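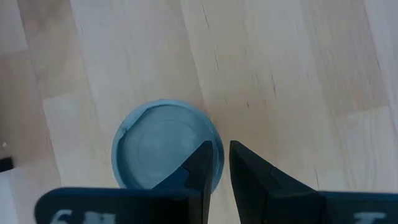
## A thread on the Fodmont email business, for anyone who gave up following it in July

**1/** Good morning, friends. So many of you have asked me to go back over the county email story that I finally sat down with a pot of coffee and my folder of printouts. It's a long one, so get comfortable, and mute me now if you only follow me for the tomato updates (I won't mind a bit!).

**2/** Quick refresher. Back in July, the Fodmont county clerk's office confirmed that 255 emails about the Grisham road contract had been sent or received on a private account. The office's line was that this was a matter of convenience, that nothing confidential was in them, and that all of them had since been copied over to the county system.

**3/** I'd love to believe that last part, I really would. But the county's own records log, which anyone can ask to see at the front desk, shows the first batch being copied over 18 days after the newspaper in Sipos put in its request. So the request came first and the copying came second, and I haven't heard a good explanation for that order of things.

**4/** Now, the part folks get tangled up in is what the law here asks for. Using a personal account isn't against the county rules all by itself. The rule says that if you do county business on one, you have to forward it to your county address within 20 days. That's 20 days from when the email was sent, and some of these were from the winter before!

**5/** A few people on my last thread said, well, it's only a road contract, who cares. I care, and I think you might too if you drive the Grisham road to work like I do and have met that pothole by the feed store. The contract went out for bids, there were 3 bidders, and the one that won was Prumby. Maybe Prumby had the best bid. I've read the scoring sheet twice and it was close, but they did come out on top.

**6/** What I want to know is whether anybody at Prumby was getting answers to questions that the other two weren't. When the county answers a bidder's question it's supposed to post the answer for everybody. If there were answers going out from a private account, they weren't posted. We can't tell yet, and I'm not going to say it happened when I don't know it did.

**7/** I'll pause here to say I've voted for people from both parties in this county and I've got yard signs in my garage to prove it – some of them very embarrassing. I'd be writing this same thread if the office belonged to the other side. A few of you won't believe me and that's all right, you're welcome here anyway.

**8/** OK, so where things stand. The county attorney turned over most of the emails last month, with a good number of lines blacked out. The stated reason was "preliminary discussion," and I understand that one in principle, since people do need to be able to think out loud before they decide something. But there are blacked-out lines in emails dated after the contract was signed, and I can't work out what's preliminary about those.

**9/** The Sipos paper has appealed the blacked-out parts to the state records office. That office can order the lines opened, or it can say the county was right, or it can split the difference. These appeals go slowly, so please don't expect fireworks before the election. I know that's frustrating if you wanted to have it settled before you fill in your ballot.

**10/** Somebody messaged me to say the whole account was hacked and that's how the story got out. I've seen that going around too, and I've found nothing to back it up. The story came out because of a plain old records request. If you have something solid that says different, send it along and I'll read it and correct myself right here.

**11/** What you can do in the meantime: you can ask for the log yourself, you can write to your commissioner (a polite letter gets read, in my experience, and a rude one gets passed around the office), and you can come to the public comment part of the next meeting. You get a few minutes at the microphone, and it's fine to read from a piece of paper – I always do, because my mind goes blank as soon as I stand up.

**12/** I'll add to this thread when the state office answers. Thank you for reading all the way down here, and thank you to whoever mailed me the bid sheets with the nice note. Tomato updates are back tomorrow.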